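Projects > Skanar > Progress Reports

Overview Milestones Reports Contacts

Progress report to Brendutex, July 3, 2021
Submitted by Lev Skoryk, Vurkside

During June the project moved from rigid parts to soft goods. Operators guided the two arms by remote control through a cap-handling task, and 200 demonstrations were recorded against the 100 set out in the work plan. Of these, 33 were set aside after review – most for long pauses by the operator.

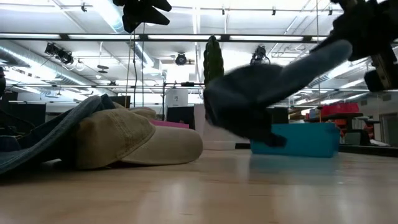
Why were the demonstrations not recorded by moving the arms by hand?
Hand guiding was tried first, but one operator could not comfortably steer both arms at once, and remote control was adopted for all two-arm tasks.

Training of the first model on the accepted recordings has begun at the Bodin site. Results will be given in the next report. Spending remains within the approved budget, and no change to the schedule is requested. Vurkside asks that Brendutex confirm the list of garments for the second phase – the present list covers headwear only.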